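Ground Rules for Open Ground

Field practice for unfenced robot trials is catching up with the machines

Most written rules for mobile robots assume a floor, a wall and a door that locks. Outdoor trials have none of these. The Flernmont field code, revised in December, sets out what an operator must settle before a wheeled platform moves under its own control on unfenced land.

The code starts with the boundary. A virtual fence is drawn on the site map and walked on foot by two people, who log any point where position error exceeds 40 cm. Inside it runs a second line, the stop line, set back by the full braking distance measured on that soil that day. Figures taken on pavement are not accepted. Loose dirt lengthens a stop, and dust settles on lenses and sensor covers, so both are checked at every battery change.
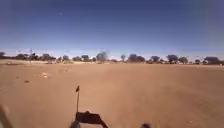

Radio links get a section of their own. If the control signal drops for more than 2 seconds, the platform must halt and stay halted until a person resets it. Automatic resume is prohibited — a point on which Wiritz, which builds the Oltano platform, objected during drafting. Tarek Ouali, who edited the code, kept the clause after reviewing 186 logged dropouts from the Cele trials. In 16 of them the platform resumed on a stale position fix.

Speed limits are left to the operator, but the chosen limit must be written down before the first run and may only be lowered on site. Logs are kept unedited, including aborted runs.

Contact the editors | © 2021 | Back to top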